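3.2 How people settle at a shared table

I should say up front that I came to this question sideways. My earlier work was on noise in shared workshops, and I kept getting the same comment in the margins of my surveys: the noise is fine, it's the tables that drive me up the wall. So when Tumelo Motaung suggested we look at table surfaces, I said yes before I'd thought about how dull it might sound to a funding panel.

We handed out a short questionnaire at two shared workspaces, Timby and Drivow, and got 562 usable replies over 18 weeks. Most people told us they pick a spot for its light first and its surface second. What I hadn't expected was how strongly they felt about the second part. People wrote whole paragraphs about glare! One bookbinder at Timby filled the back of the form with a history of every desk she'd owned (I read it twice, and it shaped a good deal of section 4).

The complaints fell into a pattern once Przemysław Jasińska and I had sorted them by colour and finish. Dark, glossy tops were disliked for small work, as pins and thread ends vanish on them. Pale bare timber got a kinder hearing, though plenty of people worried about marking it. That worry seems to matter more than the owners of these places realize. Someone who is afraid of scratching a table sits back from it, keeps their gear in their lap and leaves earlier than they'd planned to.

The usual fix is a cover. We heard about cutting mats, old bedsheets, baking paper and, more often than anything else, foam board. It's cheap and light, and it gives you a plain background to work against. Our respondents weren't bothered by wear either – a grubby board was often called "friendlier" than a new one, and I can't say I disagree. Figure 3 has a white board with a few grey smudges laid over most of a pale wooden top, the sort of covering I have in mind whenever I write "protected surface" from here on.

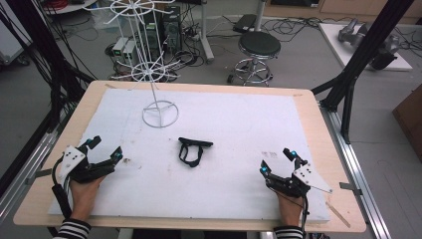

Figure 3. A protected surface: scuffed white foam board on a light birch-coloured tabletop.

3.3 What the covers changed

Once we had the replies sorted, I went back to the bookings kept by Drivow, which cover over 600 sessions. Tables with a cover were booked again by the same person more often than bare ones. I'd be careful with that, as the covered tables also happened to be nearer the windows, and we've already seen how people feel about light. Tumelo thinks the window explains most of it. I'm less sure, and section 5 is where we argue it out.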